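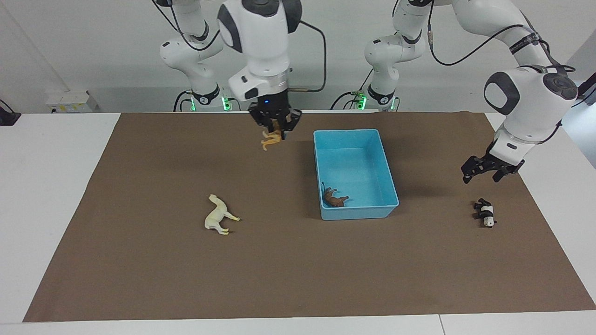 Toy Library Sorting Assistant (casual, part-time)

Stavholm Toy Library is looking for a sorting assistant to start in the new year. The job is mostly table work: checking returned toys, putting sets back together and getting them ready for the next family.

We lend to families, playgroups and family daycare homes. Most of what comes back is small pieces, and the plastic animals are our busiest category by a long way. They go out in sets and come home mixed up with farm sets, bath toys and the odd piece of someone's train track.

Hours and pay
Two shifts a week, 9 am to 12 noon, Tuesdays and one other weekday by agreement. During school holidays there may be an extra shift. Pay is at the casual rate for the grade and is set out in the information sheet. The position runs until the end of September, with a review before then.

What you will do
Unpack returned bags and check the contents against the set card.
Look over each piece for cracks, chew marks and sharp edges, and put damaged ones aside.
Wipe down hard plastic toys and leave them on the racks to dry.
Sort animals by set. The Arkach farm and wild animal sets look alike at first, so expect to use the cards a lot in your first month.
Write up missing pieces in the returns book. We do not chase families for a single lost piece, but we do need to know.
Bag, label and shelve finished sets.

How the sorting works
Animals are sorted on a covered table, a set at a time, into shallow plastic bins. A small wild animal set might be a panda, a lion, a horse and a tiger (yes, we know about the horse – it is on the card). Lay them in on their sides so they can all be seen without digging. Once the bin matches the card, it goes to the bagging bench.

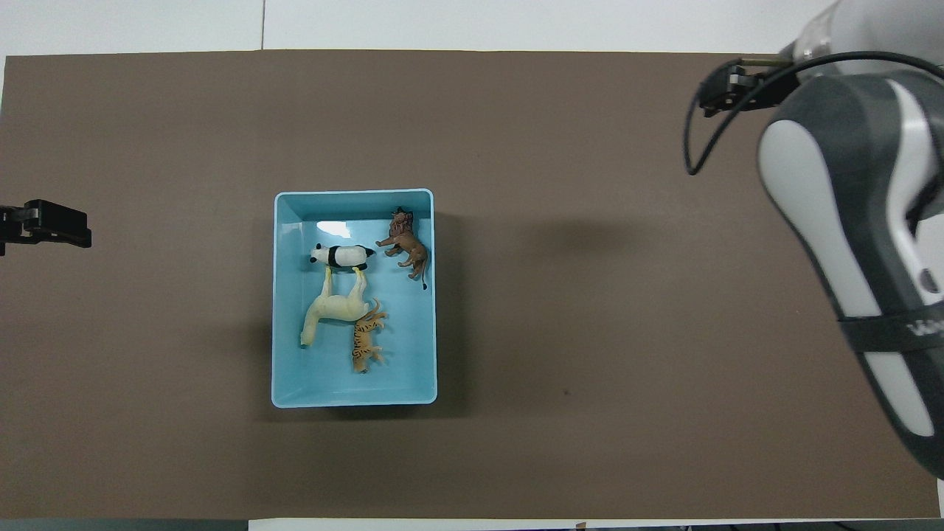 What we are looking for
You should be patient with repetitive work and able to keep your place in it when the front desk is busy. You will need to lift tubs of up to 9 kg and stand for part of the shift. Clear handwriting helps. Experience in a library, op shop or childcare centre is useful but not required. A current Working with Children Check is needed before your first shift, and we can help with the form.

We have almost 40 wild animal sets at present, plus the Ravitska building blocks, which are sorted separately by weight.

How to apply
Send a short letter and the name of one referee to Meriem Kabbaj, care of the toy library desk. A resume is fine but you don't have to include one. Questions about the shifts can go to Sofia Triantafyllou, who does the roster.

Applications close December 5, 2025. Interviews will be held at the library the following week.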